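Drevthorpe Home Forum > Kitchen & Laundry > Cloudy glasses, and whose fault they are

saltlick
We moved out to the Vadham side of the valley last spring, and every glass I own now looks like it's been kept in a chimney. They go into the dishwasher clear enough and come out with a white haze that doesn't rub off with a towel. I've used three kinds of detergent, the last one being Jomby, which smells like a lemon that's been through a divorce. Same haze.

The strip test from the hardware store says 28 grains of hardness. The chart on the package stops well before that, so I had to read it off the manufacturer's leaflet under "extreme." We do have a softener. It came with the house, along with a shed full of paint.

So is this scale, or have I ruined the glasses for good? And is there any point in buying new ones before I fix the water?

pan_handler
Wipe one with white vinegar. If the haze goes, it's scale and you're fine. If it's still there when the glass is dry, it's etching, and you now own frosted glasses. Some people pay extra for those.

saltlick
Tried it on a juice glass. Half the haze went. Do I get half an answer?

pan_handler
You get both problems. Congratulations.

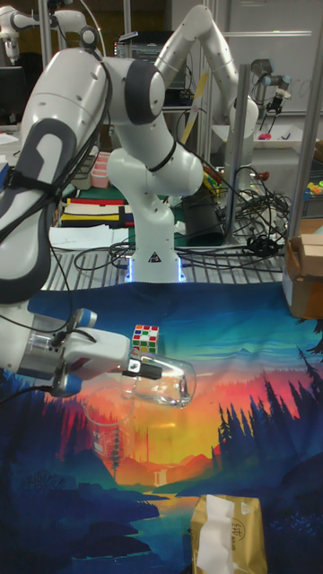 Anyway, don't just wipe it and look right away. Everything looks clear while it's wet. Leave it soaking while you eat dinner, rinse it, dry it properly, and then hold it against something dark. I declared total victory on a whole shelf of wine glasses once and had to take it back an hour later.

grumblebee
I'm going to disagree with the whole direction here. People see a cloudy glass and blame the water, then spend a fortune on the water. Nine times out of ten it's too much detergent and too hot a cycle. Use half the powder and skip the heated dry. I've lived with hard water for most of my life and my glasses are fine.

oldfaucet
Define fine.

grumblebee
You can see the drink.

oldfaucet
Half the powder is good advice for soft water, and that's where etching mostly comes from: soft water, lots of detergent, lots of heat. At 28 grains it's bad advice. The minerals tie up the detergent before it gets anywhere near a plate. Cut the dose at that hardness and you'll have cloudy glasses with egg on them.

saltlick, what does the water test at after the softener? You only gave one number. And did you take it at the kitchen tap or outside?

saltlick
Outside. The hose spigot was closer to the car. I take it that was wrong.

oldfaucet
It's only half wrong. Outside spigots usually skip the softener, so you've measured what's coming in. Now do the kitchen. Cold side, let it run for a minute first.

saltlick
Kitchen says 4.

oldfaucet
Then the softener is doing something, but a healthy one should be down near zero. Go look at the meter and the settings. There should be a button that cycles through them.

saltlick
Went down with a flashlight. It's set to regenerate every 2,000 gallons. The counter says it has used 2,015 since the last one. The salt tank has one solid crust across the top that I could have served dinner on.

pan_handler
There's your culprit. Salt bridge. It looks full from above and there's nothing but air and disappointment underneath. Unplug nothing, panic about nothing, get a broom handle and push down gently until it gives. Don't hit the sides of the tank.

oldfaucet
Agreed on the bridge, but don't read too much into the 2,015. Most of those units wait until the middle of the night once they pass the limit, so being a little over during the day is normal. If it still says that tomorrow, or has gone up, then worry.

grumblebee
So it was the water.

oldfaucet
It was the salt.

grumblebee
I'd still use less powder.

tinroof
Can I put in a word for doing glasses by hand? Two bowls, warm water, a splash of vinegar in the second one, dry with a cotton towel that has never met fabric softener. It takes as long as it takes to complain about the dishwasher. I also stopped buying matching sets. When one goes cloudy it gets demoted to toothbrushes and the rest don't notice.

saltlick
I respect this and will not be doing it.

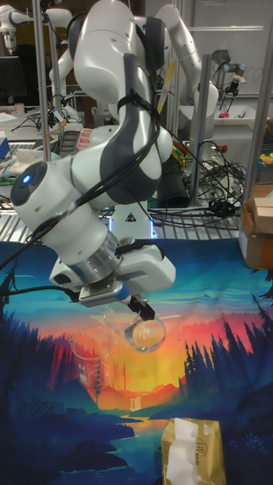

Page last changed: July

saltlick
Coming back with results. The broom handle went through the crust on the second push and my arm went in after it up to the elbow. There was a cavity down there you could have rented out. I broke up the lumps, scooped out the worst of the mush and put in a fresh bag of pellets from Özkan Hardware in Drevthorpe, where the man at the register asked me, unprompted, whether it was a bridge. Apparently I had the look.

It regenerated overnight, and the kitchen tap now barely colors the strip. I've cut the detergent to one spoonful and turned off the heated dry.

grumblebee
I'm sorry, you did what with the detergent?

oldfaucet
Yes, because the water's soft now. Less powder is right for soft water. I said that.

grumblebee
I'm printing this page.

pan_handler
How are the glasses?

saltlick
The tumblers came back after a long soak. The juice glasses are etched, so they've gone to the bathroom to live with the toothbrushes, per tinroof. I'm holding off on new ones until I trust the tank. I've also moved the vinegar next to the sink, and my salad tastes of nothing.

tinroof
Keep the salt half full instead of topping it up to the lid. It bridges less. Also, buy a second bottle of vinegar.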